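Erkden Low-Pile Carpet Tile, commercial grade

Price per carton: $158.00
Product code: 1589
Colours: Slate, Oatmeal, Gumleaf
Carton: 28 tiles
Minimum order: one carton
Backing: bitumen with glass scrim

Read this before you order

We sell three makes of carpet tile and this is the one people ring us about, mostly after reading the maker's brochure. The brochure says it "transforms acoustics" and "resists all traffic". We have had it down in our own front office since January, and before that Thandeka Zwane had it in the hallway at our old premises, so we have a fair idea of which parts to believe.

It is a decent, dull, hard-wearing tile. The pile is short enough that an office chair rolls over it without a mat. It cuts cleanly with a hooked blade from the back. As for acoustics, a room with carpet in it is quieter than a room with a bare slab, and any carpet will do that for you. We asked Erkden for the test sheet behind the claim and got the brochure again.
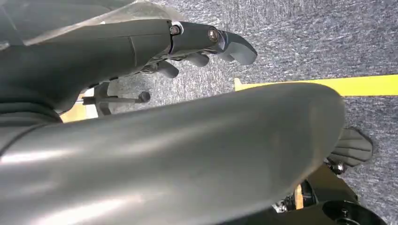 What the stain guard does and doesn't do

The treatment is sprayed on at the factory. Coffee and tea came up with cold water and a white cloth if we got to them the same morning. Toner did not. Neither did the red texta Anel Moodley dropped uncapped by the printer, and that tile is now under a filing cabinet. The maker suggests re-treating once a year with its own Flalterance spray, which we stock because customers ask for it. I can't tell a treated tile from an untreated one after a few months, and I wouldn't pay for it myself.

Colour matching

Batches vary. Gumleaf is the worst for it. If you are doing a large area, order the lot at once and ask us to check the batch numbers on the cartons, and put a spare carton away somewhere dry. Please don't choose a colour off a phone screen. Sample squares are free, you only pay postage.

Laying it

The sheet in the carton says loose lay is fine. Maybe in a cupboard. Gerrit Venter, our fitter, uses a pressure-sensitive tackifier on every job and so should you, particularly near doors. Leave the cartons open in the room overnight first. Start from the centre lines, arrows all one way for a plain finish or quarter turned if you like the checkerboard look (it hides batch differences better).

Around fixed joinery, shelving and racks, trim to fit and don't try to tuck the edge under. Tucked edges lift.

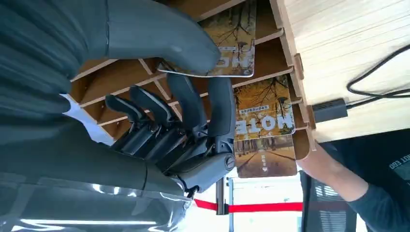
Heavy furniture is another matter. Point loads will dent the pile and the dents are slow to come out, whatever the "memory fibre" label on the carton promises. Use wide cups under anything you don't plan to move. Steaming helps a bit.

Warranty

Fifteen years, according to the label. Read the exclusions: chair castors without a mat, entryways, stairs, sunlight and "unsuitable cleaning" are all out, and that last one could mean anything. Lerato Hendricks in our office has lodged two claims for customers. One was paid. We'll lodge yours for nothing, but keep the receipt and the carton label.

Delivery

Metro orders over $700 go free. Cartons are heavy and the driver leaves them at the kerb or the front door, no further. Price current to 16th March, after which Erkden has told us to expect a rise.

Also in this range: Sithole Loop Pile (code 1258), dearer, and better at doorways.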